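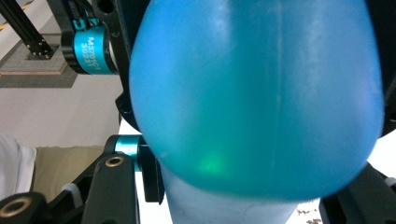
6. First grips with the hand-held gripper

Now for the fun part! By this point your Wastitz build has its fingers, its motor bracket and its camera mount, and you get to pick things up with it. Set aside an evening for this section. You'll want to keep going once the first grip holds.

Before you start

You need the finished gripper, the bench supply from section 2, the small hex key and a few light objects with smooth, rounded sides. A translucent blue bulb shape with a narrower neck makes a great first test, and if it has a seam line you get a free alignment mark.

CAUTION: Keep your fingertips out of the gap between the gripper fingers whenever the supply is on.

Setting up the grip

1. With the power off, move both fingers by hand through their full travel. They should glide. A gritty feel usually means a screw is too tight at the pivot.

2. Check the screws that go into the brass threaded inserts. Snug is enough - the inserts can spin loose in the printed plastic if you lean on the key.

3. Copy the label on each motor into your build log, character for character. The Zirbridge setup page asks for it later.

4. Switch on and open the fingers all the way. Wait for the position readout to settle at 63.

5. Hold the gripper so the object sits between the fingers with its widest part level with the pads. Turn the object until the seam faces the camera.

6. Close slowly. Stop at first contact and write down the readout.

7. Close 2 more counts and lift. If the object slides, lower it, add 1 count and try again. Don't go past 4 counts over first contact with anything thin-walled.

8. Hold for 31 seconds, then set the object down and open the fingers.

NOTE: Shiny and see-through objects pick up reflections that move as you tilt the gripper. If the preview looks washed out, turn the exposure down one step and carry on.

NOTE: Sweep crumbs and plastic shavings off the bench before you log any grips. They love to find their way into the finger joints.

Saving your settings

9. Press and hold the mode button until the readout blinks twice. Your open position and contact value are now stored under the profile name you picked in section 4.

10. Repeat steps 5 to 8 with a second object of a different width and save it as its own profile.

If the fingers close unevenly, go back to section 5 and re-seat the linkage on the slower side. Section 7 covers swapping the pads.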